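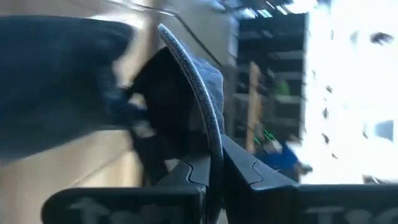
Navy cloth, the speckled grey band and a bit of pale blue-grey fabric.

4. Sorting and folding the soft things

Right, on to the cloths! I do this part of the Clondgate flat set-up on the table, with everything tipped out in one heap (floor is fine too, if you've swept it).

4.1 Pull out the big dark pieces first. Navy and black look the same under a kitchen bulb, so take them over to the window before you decide which pile they go on.

4.2 Find an edge and follow it along with your fingers until you reach a corner. I used to grab the middle and shake, and all I ever got was a bigger knot.

4.3 Give each piece one good flap, lay it down and smooth it from the centre outwards. Fold in half, then in half again.

4.4 Anything with a binding or a stiff rim goes on top of the pile. Dilani puts hers at the bottom and they come out with a crease right across, so please don't copy Dilani.

Caution: don't tug at a frayed edge. Snip the thread and leave it for the mending bag.

Note: the Ulance drawers are 60 cm wide, so two piles fit side by side if you keep the folds tight. Three won't go, I've tried.

4.5 If a cloth has twisted itself into a rope, hold one end still and let the other end turn until it gives up. Two people make this much quicker, one at each end, and it's quite fun once you get going. 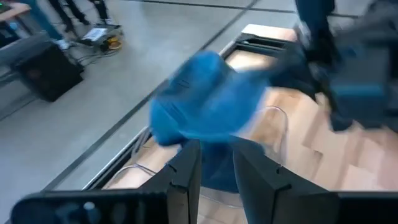

Do I need to iron the cloths before they go in the drawer?
Only the ones you'll put out for guests. For everyday cloths a firm smooth with the flat of your hand is plenty, and I've skipped the ironing since June without a single complaint.

4.6 Put the piles away with the folded edge facing you, so you can lift one out without dragging the rest along. Leave the mending bag on the hook by the door, where Rokeya picks it up.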